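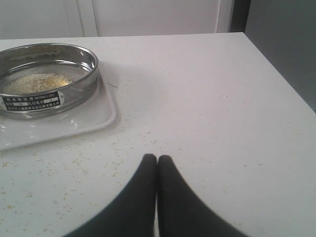
The Last Hand on the Sieve

Particle size analysis by test sieve is one of the oldest measurements in the materials laboratory and one of the least automated in practice. Laser diffraction took over much of the fine end. Above a few hundred microns, for crumb, grit, meal and resin, most labs still put a weighed sample on a woven wire screen, agitate it, and weigh what stays behind.

The principle is simple enough to fit on a bench card. The errors are in the handling.

Tatsuya Hosoda runs the granulometry room at Karthorpe, a contract laboratory that tests dry goods for feed, food and abrasives customers. His procedure for a single-sieve check fills four pages, and less than half of one page concerns the sieving itself. The rest covers splitting the sample, taring, brushing out and recovering spilled material.

"People ask about the shaker," Hosoda says. "I ask them what they do with the grains on the bench."

Stray grains matter because the mass balance has to close. Karthorpe works to a tolerance of 1 percent between the charge and the sum of the fractions. A run outside that limit is discarded and repeated with a fresh split. Light, coarse powders are the worst offenders. They bounce off the rim during loading, and they cling to a brush in dry air.

A shallow tray under the sieve is the usual remedy. It catches what passes the mesh while the sieve is being moved and gives the operator a defined area to sweep. White plastic is easy to wipe but shows pale product poorly, and some labs keep a dark tray for starches and meals. Hosoda uses white for everything and lights it from the side.

Loading is the second weak point. An overcharged screen blinds: particles close to the aperture size wedge in the openings and the bed above them never reaches the wire. Karthorpe caps the charge at 60 grams for low-density crumb on its standard frames and up to 200 grams for mineral grit. The material is spread before agitation starts. A heap left to one side takes longer to reach endpoint, and the endpoint is judged by the change in retained mass between successive intervals.

The screens themselves wear. Wires shift under a stiff brush, and a single enlarged opening will pass oversize for the life of the sieve. The lab logs each sieve by the number on its plate and pulls it for optical inspection after 1000 runs. One frame, used daily on the Gindex bread crumb contract, failed at 805. The cause was traced to a nylon brush with a cracked ferrule.

Cleaning is done from the underside with a soft brush, followed by an ultrasonic bath for the finer meshes. Frames are dried at low heat and stored flat.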